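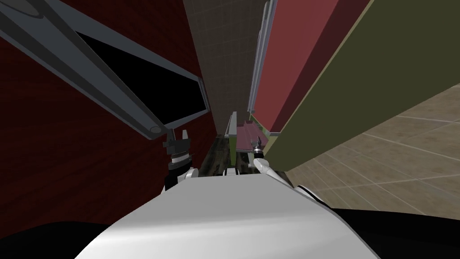

Left arm and gripper, seen from the torso side, simulated.

October 31, 2021

Went back to the Kershaw copy of the abbot's life. It has 2,456 lines, and the lineage list starts at line 790, later than in the Brutley copy. Two names are spelled differently – left both as written for now. The teacher at Kirkska is given no birth year in either copy. The retreat passage still needs checking against the Rarnon text, folios missing since March. Will redo the index of place names once that is done.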